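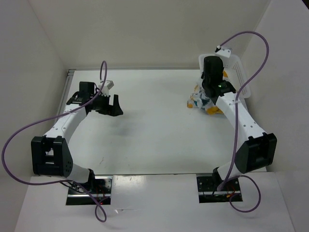

Student Projects - Contemporary History

Wounded and Left Off the List: Survivors of Political Attacks in Brelau
Final report, second-year project course

1. What the project was about

The city of Brelau keeps an official list of people killed in political attacks during the years of the Graso campaign. The list has 29 names. It is read out every March at the monument on the river side of Purnau Square, and it is printed in the school history book. There is no matching list for people who were hurt and lived.

Our project asked two questions. How many people in the city were injured in these attacks, and what happened to them afterward in terms of money, medical care and public recognition? We did not try to explain why the attacks took place. There is a lot of writing on that already, and most of it was outside what we could cover in one semester.

2. Sources

We worked with three kinds of material.

The first was the compensation files in the city archive. When the claims law was passed, anyone injured in an attack could apply to the Purnau district office. The office opened 390 files. They are kept in boxes by year of application, which caused us problems, as some people applied long after they were hurt. A few files are one sheet. Others run to more than a hundred pages, with hospital letters, wage slips and photographs of damaged rooms.

The second was the local daily paper. We read 1,794 issues on microfilm, looking only at the front page and the city pages. We noted each attack, the number of injured reported on the day, and any correction printed later. Corrections were rare and usually small, at the bottom of page four.

The third was a set of recorded interviews made by the Ngui Oral History Center before our project began. We were allowed to listen to them in the reading room. The speakers are identified by number only and we have kept it that way.

3. How we worked

We made one spreadsheet row per injured person and one per attack, and linked them by a code. Each compensation file was read by one student and checked by another. If the two readings did not match, we went back to the box.

We recorded the place, the kind of weapon, the person's job, the injury as written by the hospital, the result of the claim, and how long the decision took. We did not record names. The archive asked for this and we would have done it anyway, as many of these families still live in the same neighborhoods.

Matching the newspaper to the files took longest. The paper often gave an age and a street but no name, and ages were wrong in several cases by a year or more. After the first month we stopped accepting a match on age alone.

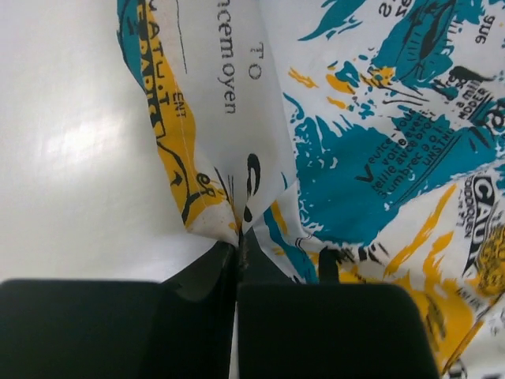
Gripper holding a fold of newspaper-print cloth.

4. What we found

The paper gave a lower number of injured than the files for most attacks where we could compare them. The main cause seems to be timing. Reporters counted people taken away by ambulance. People who walked home and went to a doctor the next day do not appear, and neither do people with hearing loss, which was often noticed weeks later.

Most of the injured were not the intended target. They were shop workers, passengers, tenants on the floor above, people passing on the sidewalk. Files for police officers and council members are easy to spot because they are thicker and were decided faster. An officer usually had a lawyer from the union. A cleaner at the tax office had to write her own letter, and her file shows that it was sent back for being on the wrong form.

Claims for psychological harm were nearly always refused in the early years. The wording of the refusals is the same from file to file: "no lasting physical damage established." Later the rule changed, but people refused under the old rule were not told they could apply again. We found only 2 files that were reopened.

In the interviews, money comes up less than we expected. Speakers talk more about neighbors who stopped greeting them, or about being asked what they had done to be there. One man describes going to the March reading at the monument for years and standing at the back. He says he did not know where somebody like him was supposed to stand.

5. Limits

The files only show people who applied. Some never did, either from fear or because they had moved away. The Graso campaign also reached villages outside the city, and those claims went to a different office whose papers are not open yet. Any total we give is for Brelau alone and is a minimum.

Three microfilm reels were too faded to read. We have marked the affected weeks in the appendix.

We also had some disagreement in the group over who to include. Two files concern people injured by police fire during a chase after an attack. The district office accepted one and refused the other. We kept both in the spreadsheet with a separate code - readers can leave them out if they prefer.

6. Next steps

The spreadsheet, without file numbers, has been given to the city archive and can be requested at the desk. A group next year could take the refused claims and compare them with hospital admission books, if access is granted. The Ngui center has also said that more recordings are being transcribed.

Appendix A: coding sheet
Appendix B: list of newspaper issues read, with gaps
Appendix C: text of the claims law, first and amended versions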